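Trenau Tab 4 review: a month with the cheap one

I wasn't going to buy another tablet. My old one still turned on (most mornings, anyway) and I mostly use it for reading in bed and watching soccer while I cook. Then my buddy Arash Bagheri got the Trenau Tab 4, wouldn't shut up about it, and I caved in October.

So, the good stuff first. The screen is lovely for the money! It gets bright enough for my back porch, and text looks crisp even at the tiny font size I like. It's light too, so I can hold it in one hand and drink coffee with the other. I paid $200 on sale and felt pretty smug about it.

Battery life is great. I charge it every few days, and that's with the brightness way up and a lot of video.

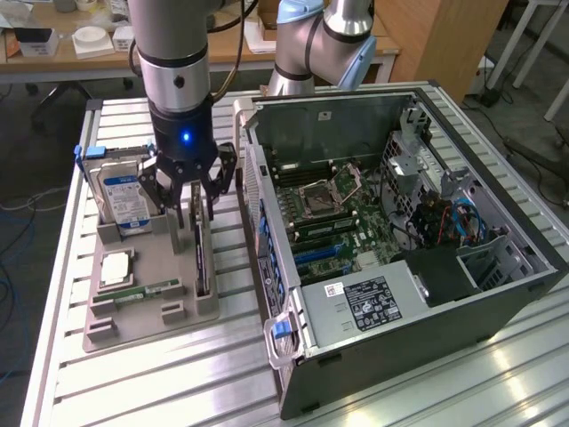

Robot gripper at a memory module, open computer case nearby.

Now the memory, my biggest gripe. The base model is fine with a browser and a music app going, but open a few more things and it starts reloading pages you were reading a second ago. It drives me nuts when I'm halfway through a long article. If you can find the bigger version at a decent price, get that one.

The speakers are both on the same side, so movies sound lopsided, and my hand covers them half the time anyway. I just use headphones. The camera is a tablet camera, okay for video calls with my sister and that's about it.

Oh, and skip the official folding case. Mine started peeling at the corner after five days. I swapped it for a plain Ramden sleeve and I've been happy with that.

Would I buy it again? Yeah, at the sale price. At full price I'd want to try the new Gazi first.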